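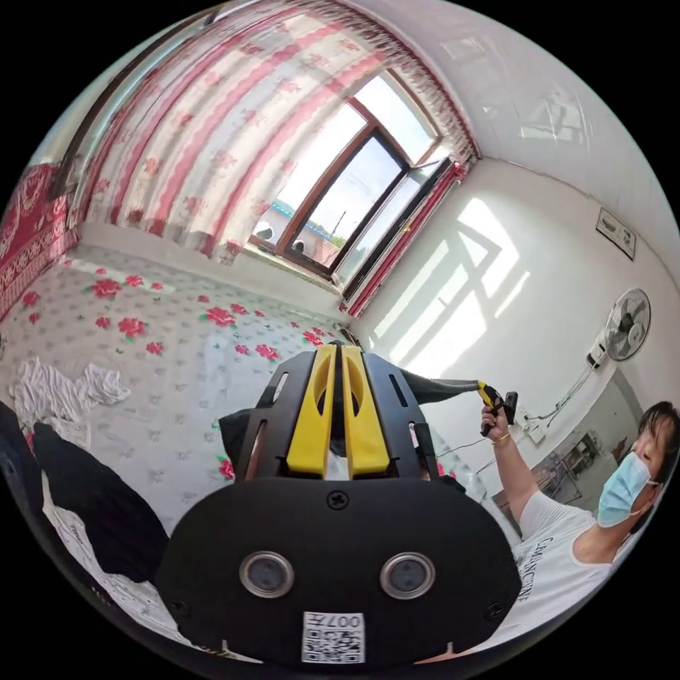 Person in a face mask, one arm raised.

Briraleck transfer rumor set, README

Last edited 23 Sep 2018 by Johanna Wyss

Contents

One CSV file, 151 rows. Each row is a claim, printed somewhere before a window closed, that a named club was going to buy a named player. Columns are club, player, outlet, date_printed, fee_claimed, fee_final and signed (yes, no, loan).

Why I made it

I got tired of being told that Prokix rates its sources "100 percent verified". Verified by whom? The Prokix feed gives no method and drops old stories when they go wrong, so I typed up the claims myself while they were still online. Where a story had gone before I got to it, it is not in here, and I would guess those were the worst ones.

Things to distrust

fee_final is mostly what newspapers reported afterward. Clubs rarely publish a fee. Add-ons are a mess -- one paper counts them, the next doesn't, and neither tells you which.

The outlet column names whoever I saw print it first. Half the time they were probably copying somebody else.

January rows are thin. I only started in the last week of that window and it shows. Please don't compare it with the summer.

"Close to agreeing" and "interested in" are both entered as claims. I went back and forth on that. If you think they should be split, the wording is in notes.txt and you can do it yourself.

Known errors

Rows for Tivstead list a loan with an option to buy as "yes". Palacios appears under 2 spellings.

Use

Fine for a class exercise or a pub argument. I would not train a fee predictor on it, and I'd be suspicious of anyone who says theirs works. The earlier version had 3 duplicate rows, so results from it won't match.

Corrections are welcome if they come with a link. Screenshots of a forum post don't count.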